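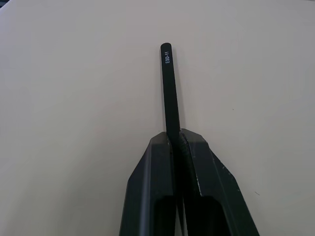 How many times do you need to show a robot arm a small job before it can do it alone?
More than the box says. Our Trulgate arm came with a leaflet promising results after 2 goes. We gave it 107 by remote control before I'd let it near a full tray.

Workshop tips, thin parts

Grip by the tips. A slender rod like the ESD-11 wants pinching right at the ends of the fingers and holding close to upright.

Clear the table first. A plain, pale top is best. I doubt the claims that clutter "teaches it to cope". Ours learnt to dither.

Hand or remote? Flitetti sell a handle for pushing the arm about yourself. It's quicker, but your sleeve ends up in every recording. I went back to the remote in February.

Bin the bad goes. Riis say their software sorts them out for you. Mine kept over 138 fumbles, so now I delete them as I go.

Wipe the ribbed pads with a dry cloth. Scuffs on the outside of the fingers can be left alone.

Stop when you're bored. Tired hands make sloppy lessons, whatever Hiroteo's brochure says about all-day sessions.

Page last changed 2023-06-11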